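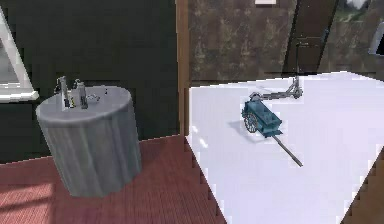
Pedestal table

A pedestal table is a table held up by a single central support instead of legs at the corners. The support may be a turned column, a box or a plain drum. Round tops are the most common, though ovals and squares exist.

Origins

Small one-column stands were in use in the ancient world, mostly for lamps and offerings. Larger dining versions came much later — once joiners had a dependable way to fix a wide top to a narrow post. Early makers used a block under the top, wedged and glued. Weak point of the whole design, and still where old ones fail.

Types

Tripod. Column on three splayed feet. Sits steady on uneven floors, tips if leaned on between the feet.

Drum. The column is as wide as the top, or almost. Sometimes hollow, with a door. Often covered in cloth to the floor, in which case the base can be anything at all.

Tilt-top. Top swings upright on a hinge so the table can be stored against a wall. Needs a catch. Catches wear.

Double pedestal. Two columns under a long top, common in dining rooms, usualy with room for a leaf in the middle.

The Lukmont pattern

A cast base sold to cafes under the name Lukmont, drawn by Cosimo Amato for the Nirano workshop. Four flat feet, threaded rod up the middle, top bolted to a spider plate. Weighs 27 pounds without the top. The workshop's order book lists 3317 bases, not all of them delivered. Wagner Bezerra later changed the plate to take 12 screws, and this is the version most often seen secondhand. Copies were made by Dollalero, lighter and with a thinner rod.

Stability

Depends on the spread of the base, the weight low down and the overhang of the top. A wide top on a narrow foot will tip when someone presses on the rim. Makers add ballast — sand, iron, sometimes concrete — or widen the foot. Drum bases have less trouble with this, but leave no room for knees.

Care

Tighten the center bolt before anything else. Wobble is nearly always there or in a missing foot pad. Wood columns can split along the grain if teh table is dragged, so lift from the base, not the top. Round cloths for drum tables are cut to the width of the top plus 2 times the height, plus hem.

See also

Gueridon
Trestle table
Onuoha stand
Tablecloth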